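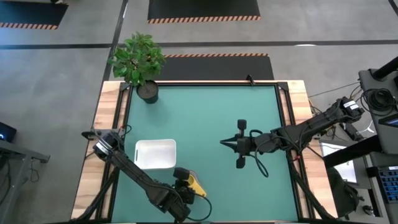
Bench rules for the two-arm station (README)

Hi, I'm Lorna Maglaya, and I look after the rules for the two-arm bench at Statwood. I wrote the first version of this file in November on the back of a packing list, and it has grown a bit. Everything in the Wemance recordings was made under these rules or an earlier draft of them, so if you're using the data and wondering why the arms always stop where they stop, the reason is probably in this file somewhere.

Version date: 01/01/2024. Yes, I know, a holiday. It was quiet and I got a lot done.

Who this is for

Two kinds of people. If you're about to run a session at the bench, read it all the way through once and then keep the "Before you start" part open while you work. If you only want the recordings, skip to "What's in the folder" and "Known gaps", and come back here when something looks odd.

I've tried to keep it in normal words. Elfriede Bachmann wrote the risk assessment, and that one is the serious document. If this README and hers ever disagree, go with hers and drop me a note so I can fix mine.

Before you start

1. Walk all the way around the bench. Don't just lean over from the near side! The arms are mounted opposite each other, one at the left edge and one at the right, and a cable that looks fine from one side can be hooked behind a joint on the other.

2. Look at the cable loops at the wrists. They need slack, and they hang or bow out quite a bit when the arms are reaching in (that's normal). What you don't want is a loop lying under a gripper or caught on a rail. Move each wrist through its full turn by hand, power off, and watch the loop the whole way.

3. Check the rails and corner brackets with your fingers. If anything wiggles, stop and tighten it. A loose rail shifts the arm base and then the whole session is slightly wrong, and you won't notice until you play it back.

4. Set out only what the task card lists. The tray goes on the green surface, and so does the object. The plant stays in the far left corner. Please don't tidy it away, don't turn it, and don't water it during a session.

5. Keyboard and screens stay off the work surface. So do coffee, phones, hex keys and your elbows.

6. Find the stop button with your hand before you find the start key. Say out loud "stop is here" if you're working with somebody else. It feels silly for a day or two.

While the arms are powered

Nobody reaches over the green surface. I don't care how slow the arms are moving or how small they look. If the object rolls somewhere dumb, end the episode, park both arms, and then go get it.

One person drives, one person calls. The caller stands behind the striped edge of the mat and watches the arms, never the screen. Remo Marti likes to do both jobs at once when we're short of people, and the answer is still no, Remo.

Speed is capped at 60 percent for anything with both arms in the middle of the bench. With one arm parked you can go up to 70. These are our own house limits, picked because we could still react comfortably at those settings, so please don't quote them at anyone as if they came out of a standard.

Only one gripper closes on the object at a time unless the task card says "handover". For handovers, the receiving gripper comes in open and waits. The giving gripper lets go only after the caller says "held". We tried it with no spoken call for a while and I didn't enjoy it.

Keep the grippers above the rim height of the tray when you cross it. Coming in low and catching the rim was our most common spoiled episode by a mile.

When something goes wrong

Hit stop. Then leave it alone for a moment and write down what you saw before you start fixing. I mean this! The notes people write straight away are so much better than the ones they write after lunch.

Mark the episode "spoiled" and keep it. Please don't delete it. Domenica Brunner uses the spoiled ones for her checks, and a folder with no mistakes in it makes her suspicious (fair enough).

If an arm touches a person, even lightly, the session is over for the day and Elfriede gets a phone call. A message doesn't count.

What's in the folder

The release has 390 episodes. Each one has a video from the fixed camera, the joint positions for both arms, gripper open/close values, and a short text note from the caller. The notes are in whatever style the caller wrote them. I fixed spelling where it changed the meaning and left the rest alone.

There's a column called "rule_version" in the index. Version 6 is this one. Earlier versions had a looser rule about cable slack, so if you see tight wrist loops in older episodes, please don't copy that setup.

Known gaps

The background is the same room every time, mats and equipment and all, so don't expect a model trained only on this to be happy somewhere else. Floor reflections come and go with the light. The grippers hide the object fairly often from this camera angle, and we haven't corrected for that or labeled it. Garnet Campbell has started on an occlusion tag over at Grernthorpe, but it isn't in this release.

Changing a rule

Write what you want changed and one thing that happened to make you want it. Send it to me. I try to answer within the week, and if I agree, the version number goes up and the old text moves to the archive folder, where you can still read it.

Small typos you can just fix yourself.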